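Search this journal Enter keywords, author or title Go

4. The Gear and Its Shaft

4.1 Why we settled on one part

When we first sat down to plan this study, we had a whole drawer of candidate parts in mind, and it took us most of November to admit that a single spur gear and a single shaft would give us plenty to write about. Our interest throughout has been in what people who work with small plastic gears look at and feel for when they judge whether a part is fit to go on its shaft. That is a homely sort of question, and we have tried to keep it homely. The assemblers at the Torermont workshop, who were generous with their time and with their coffee, have words for these things that are far better than ours, and we have borrowed them wherever we could.

The gear is a blue plastic disc with fine teeth along its rim and a round bore in the middle. In the workshop it is simply called "the Torer," after the hand mill it was first drawn for, and we will call it that as well. Its partner is a black shaft with a rounded end, and the two are shown together in Figure 1a. 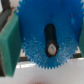
Our 11 assemblers had very different histories with parts of this kind. Two of them had come from clock repair and were inclined to turn a gear over several times before saying a word about it, while others had learned on the job and went straight to trying the fit. We asked each of them to talk as they worked, and we wrote down what they said as fully as we could manage. Over the whole study this gave us 346 remarks, which Rahel Steiner and Elfriede Lehner sorted separately and then compared over a long and, we are told, rather cheerful afternoon.

4.2 What the assemblers attended to

The largest share of the remarks had to do with the bore. We had expected the teeth to come first, as they are what the eye goes to, and as most of the handbooks on our shelf give them chapter after chapter. The assemblers did look at the teeth, and they ran a thumbnail along them almost out of habit, but they came back again and again to the hole in the middle. One put it very nicely – "the teeth can be forgiven, the hole can't" – and several of the others, without having heard her, said much the same in plainer language.

The face of the gear drew its own kind of comment. Pale specks on the blue were called "flour" by one group and "frost" by another, and there was real disagreement over whether they mattered. The clock repairers were for wiping the face with a cloth before anything else was decided. The rest were mostly content to leave it alone, provided the area close to the bore felt even under the finger. We did not try to settle the point, and for the purposes of our coding we kept all remarks about the look of the face together under the heading "surface." Figure 1b gives a view of the gear with its bore open. 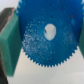

Figure 1. The Torer gear: (a) with the black shaft at its center; (b) without the shaft in the bore, with speckling on the face.

A third heading, "seating," gathered up everything that was said about bringing gear and shaft together. These remarks were the shortest in the set, and often they were hardly words at all. People hummed, or said "there" or "no, back." Hsiu-ying Wei, who transcribed the sessions, made the good suggestion that we keep these small noises in, and we are grateful that she did. They tended to come in pairs, a doubtful one and then a satisfied one, and the gap between the two gave us a rough sense of how hard a fit had been to find.

We should say a word about time as well. Each session ran for 20 minutes, which suited the quicker assemblers and left a few of the more careful ones feeling hurried. Were we to do it over, we would let each person stop when he or she was ready – the workshop does not run by the clock, and our study perhaps should not have either.

4.3 A note on wording

Earlier work by Hrynyshyn treats "fit" and "feel" as one thing. Our assemblers kept them apart. A part could fit and still feel wrong, and they would set it aside without being able to say quite why. We return to this in Section 5.

Reader comments (3)

Roswitha Trummer 12/27/17
Lovely to see the hums kept in. Did the clock people hum more than the others? Mine certainly do.

Severin Pfister
I would have liked the surface remarks split up. Flour and frost sound like two things to me, and I'd wipe before judging either one.

tultard_reader
Is the full coding sheet available anywhere? The link in Section 3 takes me back to the search page.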